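Hastis Two-Arm Teleoperation Kit: Review

Category: Robot arms and teaching hardware
Tested with: desk-sorting tasks, leader arm control
Price as supplied: $2,270

The Hastis kit is a pair of bench-mounted follower arms with matching leader arms. The operator moves the leaders, the followers copy, and the joint positions are logged along with the video. We ran it for most of January and recorded 291 demonstrations.

Assembly

The arms arrive assembled. The rail, the brackets and the front bar do not. Hardware is bagged by step, and the manual is clear except for the bracket torque, which it gives in one place as a number and in another as "snug." We used the number. Total time from opening the box to first motion was 4 hours, including firmware. The motor ID tool crashed twice on our older laptop and ran without trouble on the newer one.

Leader arms

Friction is low and even through the first five joints. The wrist roll is stiffer than the rest, and new operators tend to overshoot it. The gripper trigger has a short throw with a usable amount of spring. Lag between leader and follower was not noticeable at normal working speed. With fast reversals the follower trails and then settles with a small wobble. Anyone demonstrating at that speed is likely to be producing poor data anyway.

Gravity compensation on the leaders is optional and off by default. Turn it on. Without it, operators start resting their elbows on the bench after half an hour and the demonstrations get visibly lazier.

Test tasks

Most of our recording was desk tidying: pens and markers, erasers, rubber bands, small bins and an organizer with narrow compartments. Objects like these are cheap to replace and expose gripper problems quickly. 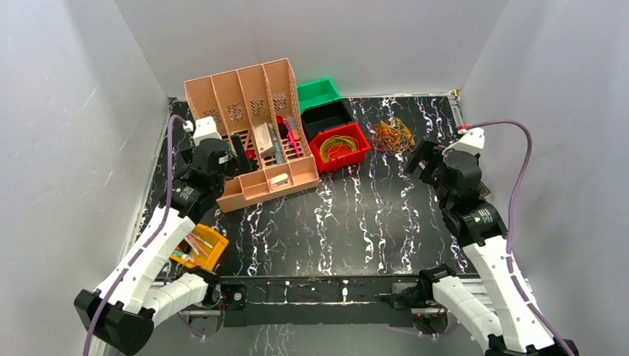 Desk-tidying setup with both followers on the front rail. Left gripper at the organizer, right gripper open beside the rubber bands.

Rigid items were easy. A pen can be picked from a flat surface by an operator with ten minutes of practice. Placing it upright in a compartment takes longer to learn, mainly on account of the wrist roll mentioned earlier.

Rubber bands were the hard case. The fingers close flat, but the tips have a slight bevel that lets a single band slide out. Picking up a clump works. Picking up exactly one band took our best operator 7 tries on average. Canimach sells softer fingertips that fit the same screws, and these improved matters enough that we left them on.

Reach is adequate for a tabletop of this size. At the back corners the elbow is close to straight and the motion becomes jerky. Keep targets in the front two-thirds where possible.

Software

The recorder is plain and stable. Episodes can be discarded from a foot pedal (not included). Export to the Carrasco format works directly; export to Asitley needs a conversion script from the vendor's forum, and the script drops the gripper current channel without a warning. Check the files before deleting the originals.

Pros
Low leader friction
Rigid rail mount, no drift in base position
Stable recorder

Cons
Stiff wrist roll
Stock fingertips poor on thin, flexible items
Asitley export incomplete

Verdict

Recommended for labs collecting tabletop demonstrations with mostly rigid objects. Budget for the softer fingertips and a foot pedal at the time of purchase. Labs working with cloth or cable should try the gripper first.

Rating: 4 out of 5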